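About Plindov

Hi, I'm Shanthi Haque, and I run Plindov, a small language school above the bakery on Dillmont Street. I started it with 20 students and one very wobbly whiteboard. Now we have 71 (hello, new Portuguese beginners!) and a lending shelf of 400 books, most of them in decent shape.

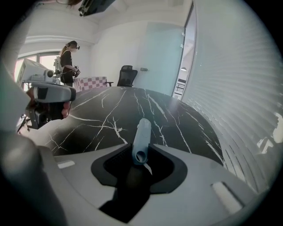
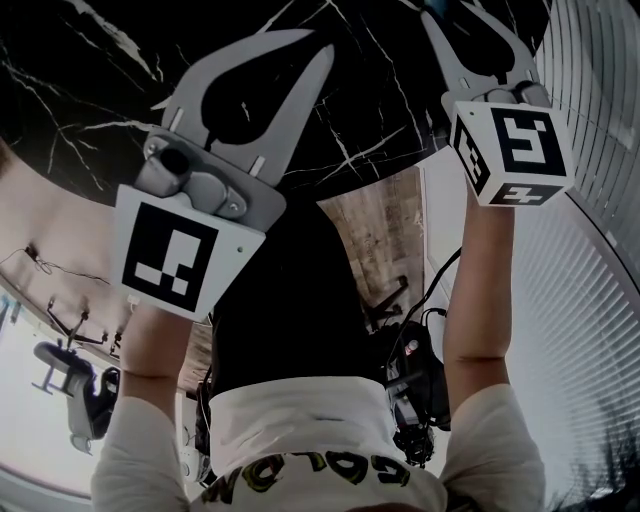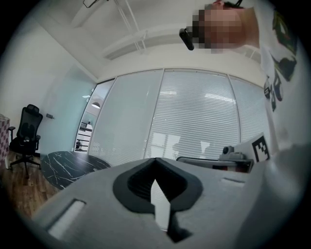
Photos: Amrit Kowalchuk

Cleiton Bastos teaches our evening Portuguese groups and Washington Meireles takes the Spanish ones. Classes stay small, we talk a lot, and homework is short. If you're not sure of your level, come up for a chat and some tea. The door sticks a little, so give it a good push!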